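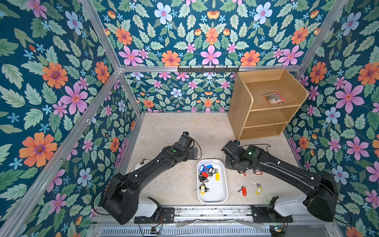
Student robotics club takes on the school's lost key problem

31/10/2023

Sixth formers at Dundus College are teaching a pair of robot arms to sort keys, in a project that will be shown to parents and local employers in December.

The robotics club, which has 13 members, started the work at the beginning of term. The idea came from the college's own key store, where sets for lockers, music rooms and sports cupboards are handed in at the end of each day and have to be matched up again by hand. The keys in the trial carry coloured plastic tags, and the long-term aim is for the arms to pick up one set at a time and put it with others of the same colour.

The club meets twice a week after lessons. Members take turns guiding the arms through each movement, and the recorded attempts are then used to train the control software. They have recorded 60 attempts so far and want several times that number before the end of term.
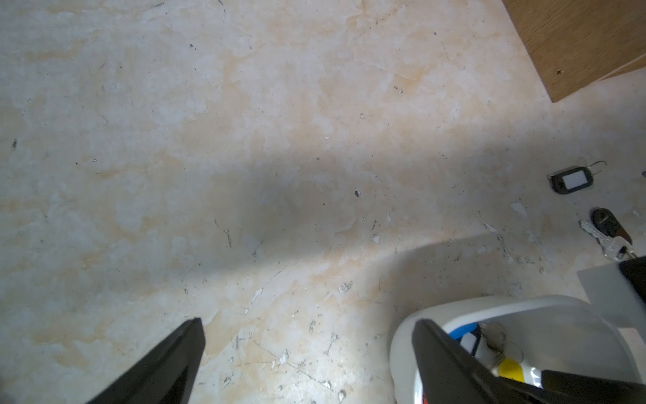
The gripper over the work floor, with keys and a key tag nearby.

Keys were chosen over blocks or balls as they are harder to handle. They are thin, they lie flat and the rings catch on each other. According to the club's latest report, a key lying alone on the floor is difficult to get hold of from above, while a key in a pile tends to bring its neighbours with it. The students have been trying different approach angles and a slower closing speed for the fingers.

The pile has given them the most trouble. In a test of 37 picks held before half-term, the arms lifted a single set on only 8 occasions. In most of the others they took two or more sets together.
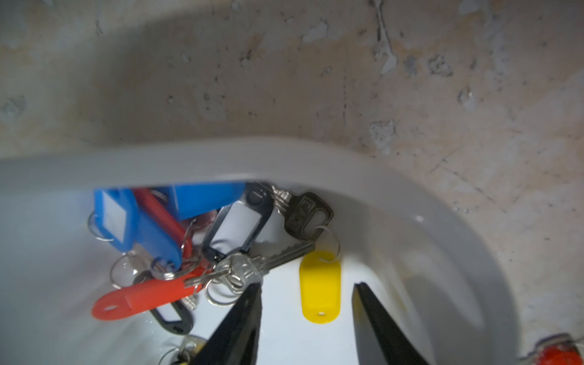 The group has since changed the order of work, so that the arms spread the keys out first and sort them afterwards. A second test will be run under the same rules to see whether the change has made a difference.

Vurelar, an engineering firm based in the town, has paid for spare parts and lets two of its staff visit the club once a fortnight. The college has also received a small grant from the Bakhtiari Fund, which supports technical projects in local schools.

The December event will be held in the main hall and is free to attend. Younger pupils who would like to join the club in the spring can put their names down at the college office.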